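Home Projects Student Reports Supervisors Archive Contact

Collecting Pushing Examples for a Language-Guided Arm

Project report, second-year group work
Submitted by Embla Blomqvist, Pendulgate Laboratory for Applied Automation

1. Purpose of the project

The aim of the project was to gather a set of short recorded examples from which a learning system could be taught to move small objects across a flat surface in response to a written instruction. The system itself, known within the laboratory as Wolel, was developed by an earlier group and was not altered during our work. Our task was limited to the examples: how they should be collected, how they should be labelled, and which of them should be kept.

The target agreed with our supervisor at the start of term was 1,000 accepted examples. An example was defined as one instruction, one continuous movement of the arm, and the recording that belongs to both.

2. Method

Each session was carried out by two students. The operator guided the arm by means of a hand controller, while the second student read out the instruction and kept the log. Instructions were drawn from a list prepared in advance and were written in plain language, for instance "push the blue cube towards the green star" or "move the red cylinder away from the yellow hexagon". The operator was asked to use pushing movements only, and to lift the rod clear of the board before approaching a block from a different side.

Before the first example in each session, the blocks were set out by the second student without reference to the previous arrangement. It had been noted in the pilot work that operators tended to return the blocks to familiar places, and that the system then learned the places more readily than the names. The layout was changed again after every 5 examples.

Roles were exchanged halfway through the session. This reduced tiredness and also gave the recordings a greater variety of handling, as some operators pushed slowly and in straight lines and others made many small corrections.

3. Work surface and arm

All examples were collected at a single station. A wooden board served as the work surface, and the blocks differed in both colour and shape so that instructions could refer to either. The usual gripper fingers were replaced by a plain rod.

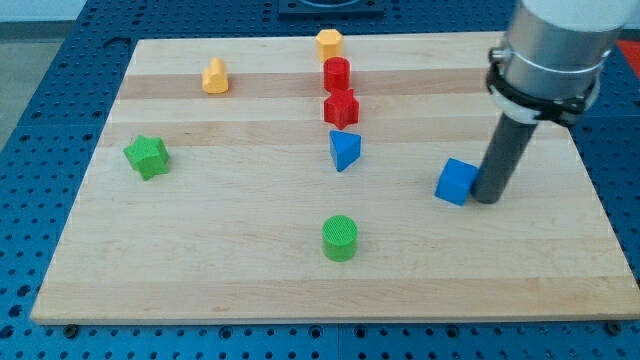
Figure 1. The rod beside the blue cube, with the remaining blocks spread over the board.

4. Review of the recordings

Every recording was watched once by a student who had not been present when it was made. The reviewer wrote down what the arm had done before being shown the instruction. Where the two did not agree, the recording was set aside. In total 176 recordings were set aside in this way, of which 93 were later accepted under a corrected instruction. The file format was that of the Hundska archive, which allowed the original wording to be kept beside the new one.

The commonest fault was a second block being moved by accident on the way to the first. The group did not reach full agreement on whether such recordings should be discarded, and they are stored separately.

5. Remaining work

The target was reached in February. Training on the full set will be carried out by the Magnusson group, to whom the log sheets and the instruction list have been passed. It is recommended that any further collection should include longer instructions involving three or more blocks, as these are poorly represented in the present set.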